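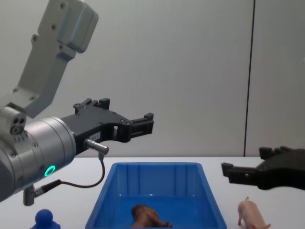
October, bench notes, started 9:15

Ilta hard oil, second trial. Thierry wants this on all the work tables before winter and I said I'd put my doubts in writing instead of repeating them at lunch.

The claim on the can is that one coat is enough and that it's dry to the touch overnight. I put one coat on offcut A last thing yesterday. This morning it was tacky at the ends and fine in the middle. Offcut B, same board, same rag, was fine all over. So either the can is half right or I wiped B down harder than A, and I can't rule out the second. Next time the same person should do both in one go without stopping to answer the door.

Old finish on the tables is Collet wax, at least according to Bernadette. The label on the tin in the cupboard says Collet but what's in it smells like something else to me, and the tin has clearly been refilled. Before anybody puts oil over it, the wax has to come off, and I don't believe the "light sanding" in Thierry's plan will do it. Tried a patch on the underside of a scrap leaf with 200 grit. It clogged almost at once. Went coarser, clogged slower. White spirit and a scraper first, then the 200, gave clean wood. That's a long afternoon per table and the plan gives it an hour.

Water rings: left a wet mug on A and B for 29 minutes (meant to be 30, Perrine needed the mug). Faint ring on A, nothing I could see on B. Perrine says she sees one on B if you tilt it to the window. I tilted it. I still don't, but write it down.

Coffee did worse. Dark spot on both, came off B with soap, did not come off A. The waxed scrap beside them cleaned up with a dry cloth, which I want noted, as the whole case for changing was that the wax stains.

Cost. The Gidus quote is 3,176 for oil, pads and delivery, enough for every table twice over. Mathis read it as one coat. I read it as two. Wouter is going to call them and ask. If Mathis is right then we'd be paying that again in a year, and I'd sooner keep waxing.

Somebody also brought up the Wumville shop, where they switched to oil and are supposedly very happy. How long ago did they switch? If it was this summer it tells us nothing. Bernadette knows someone there and will find out.

Things I would accept as evidence:
- offcuts C and D, two coats, done by one person, left alone for a week
- a ring test with a timer and a mug no one wants back
- one real table, stripped properly, hours written down

Not accepting: the photo on the can.

4:40 pm. A is still tacky at one end. Wiped it with a dry rag, rag came away yellow. B unchanged. Both are on the top shelf, please don't stack anything on them - and rags go in the lidded metal bin with water in it, not in the regular trash. Found one in the trash at noon.

Thierry has read this far and says I'm being unfair to A. Possibly. He's doing C and D himself tomorrow.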